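Cuaderno de taller, tintes y estampación
Sábado, diciembre

Llego a las nueve y la cuba sigue donde la dejamos, con el mismo color de sopa de acelgas. Denise Dobson había apuntado en la pizarra «naranja estable, no tocar», y por supuesto la he tocado.

Qué buscamos: que el naranja del motivo de bayas (diseño Clisine, segunda versión) aguante los lavados sin irse hacia el salmón. El verde de las hojas no da guerra. El verde nunca ha dado guerra, y por eso nadie le dedica una página en este cuaderno.

Baño de la mañana

Lote 2537 de algodón de Cisturar, descrudado el jueves. Pesa menos de lo que dice la etiqueta, como todos los lotes de Cisturar, y ya he dejado de escribirles. Mordiente de alumbre según la receta vieja, la de la hoja manchada de café, no la que pasó a limpio Shota Shimada con dos erratas en las proporciones. (Shota: lo siento, pero una de ellas convertía el baño en encurtido.)

Cuba a 41 grados. El termómetro de la pared dice otra cosa, el de la pared lleva diciendo otra cosa desde que lo colgamos. Me fío del de sonda.

Primera tira: naranja bonito en mojado, marrón de sofá de consulta al secar. Segunda tira, con la pasta más espesa y el vaporizado más largo: mejor. El borde de la baya queda limpio y la rama no sangra. La tercera se me cayó al suelo y la anoto como «ensayo de suciedad», que alguna vez habrá que hacerlo.

Apunte sobre la goma: la nueva espesa tarde. Parece agua durante un buen rato, uno le echa más, y luego se venga. Mezclar, irse a otra cosa, volver. No corregir antes de volver. Lo subrayo y sé que no me haré caso.

Mantel de referencia

Para comparar en seco uso un mantel en lugar de las tiras pequeñas, que engañan mucho. En una muestra del tamaño de una postal cualquier naranja parece valiente. En tela grande, con el fondo azul grisáceo tirando para el otro lado, se ve si las bayas resisten o se apagan. Mi opinión de hoy: resisten, aunque yo subiría un punto el rojo. Denise dirá que no. Denise tiene buen ojo y eso complica las discusiones.

Al repetir el motivo sigue apareciendo el fallo de siempre: a cierta distancia las ramas se ordenan en diagonales y ya no ves otra cosa. Habría que girar un racimo de cada dos en la pantalla. Es rehacer la pantalla. No lo he dicho en voz alta.

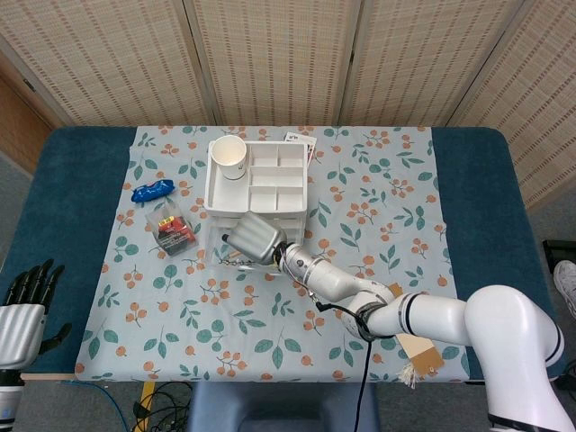

Lavados

Norma de la casa: agua tibia, jabón neutro, aclarado largo, secado a la sombra. Las tiras buenas van por el segundo ciclo. El agua del primero salió rosada, lo cual es normal y a la vez deprimente. La del segundo, casi clara.

Pendiente probar el fijador de Greteo. La ficha técnica promete maravillas en cuatro idiomas y en ninguno explica cuánto hay que poner. Llamé a las once, me pasaron con una grabación y la grabación me pasó con otra. He guardado el bote en la balda alta con una nota: «preguntar dosis, no improvisar». Va por mí.

Frote en seco: bien. Frote en húmedo: una sombra naranja en el paño blanco, leve. Yo la llamaría aceptable. Si la ve el cliente de Kamata la llamará de otra manera.

Luz

Dejo dos tiras en la ventana sur, medio tapadas con cartulina. En diciembre esto es casi un acto de fe. Las revisamos en unas semanas y, si no ha pasado nada, no sabremos si el tinte es sólido o si simplemente no ha salido el sol.

Cuentas rápidas

La pantalla nueva, presupuesto 3312, sin marco. El marco se paga aparte, se ve que hay gente que compra pantallas para llevarlas sueltas. Antes de pedirla quiero una tirada completa con la actual, diagonales incluidas, para tener con qué justificar el gasto.

Para el próximo día
Repetir la segunda tira con el lote 2537, mismo vaporizado, sin cambiar nada más. Nada.
Hervir los cazos. Huelen.
Preguntar a Shota dónde está la balanza pequeña. La última vez estaba en la nevera.
Girar el racimo en papel, a tijera, antes de hablar de pantallas con Denise.

Añadido a las cinco: he secado otro trozo con la plancha por impaciencia y ha virado un poco a ladrillo. No vale como dato. Me gusta más que el bueno.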